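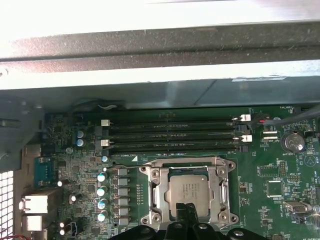 Koen Schouten wrote back to my first notice asking whether you have to know computers already. No! I'd take a patient beginner over a speedy know-it-all any time.

Community > Wendcombe > Help wanted

So, I'm looking for people to join the Ploltby workstation bench in July. We have 204 desktop machines to open up, sort through and put back together, and I can't do it alone (I tried, my back says hi). It pays $700 for the month, lunch included.

What you'd be doing:

1. Handling small parts, labels and all, and getting them into the right tray without touching the contacts.

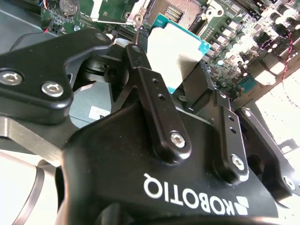 2. Checking memory slots. On these boards the white and black latches alternate, and the slot names are printed right on the green, in tiny type. Bring your reading glasses! 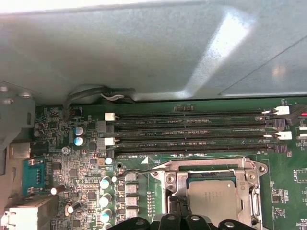 3. Writing it all down. My spreadsheet has 1,474 rows and I love every one of them.

I have 11 spots. Drop me a line with a bit about yourself and which weeks you can make.

Contact: Iason Kalogeropoulos, Ploltby bench, Wendcombe | © Ploltby | Back to top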